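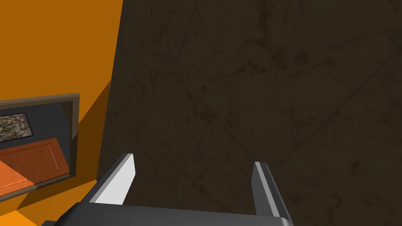 Reading time: 2 minutes

Colorist and letterer wanted for a superhero comic series

Calodell is a small comics publisher. We are looking for one colorist and one letterer for our monthly series Trerkdale. The first issue should be in the shops in October, and the scripts for the first story are already finished.

Trerkdale is about a retired heroine who comes back to her mountain town and finds that somebody younger is wearing her old costume. The inks are quite heavy, with a lot of black, so we prefer a colorist who is not afraid of flat colors and does not put a gradient on everything. The letterer will also make the sound effects by hand. Please, no ready fonts for these.

Each issue has 23 pages of story. The colorist receives inked pages in groups and has four weeks for the whole issue. Files must be delivered at 300 dpi, with layers. The letterer starts when the flat colors are approved.
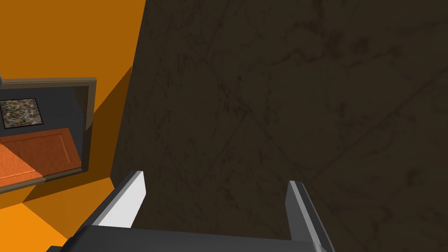
Do I need to have published work already?
Published work is not necessary, but we must see at least five finished pages in sequence. Covers and pin-ups alone are difficult for us to judge.

Payment is by the page, half when the issue starts and half at delivery. We send the page rate together with the first reply, so you can decide before you make any test. The test is one page and it is paid also. Your name will be printed on the cover and you get 40 copies of every issue you worked on.

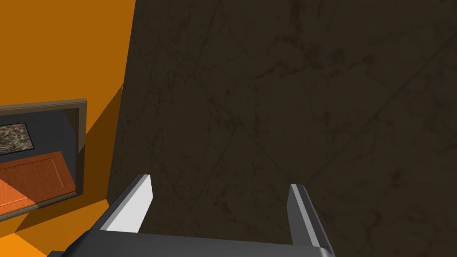

We work in English, mostly by e-mail, with one short call on Friday at 4 p.m. our time. You can live in any country. If you have worked before on our series Emumer or Pîrvu, please mention it, as the file setup is the same and you will not need the introduction.

To apply, send a link to your pages and a few lines about which comics you read now. Write "Trerkdale colors" or "Trerkdale letters" in the subject. Please do not attach big files, our mailbox refuses them. We answer everybody, but it can take two weeks.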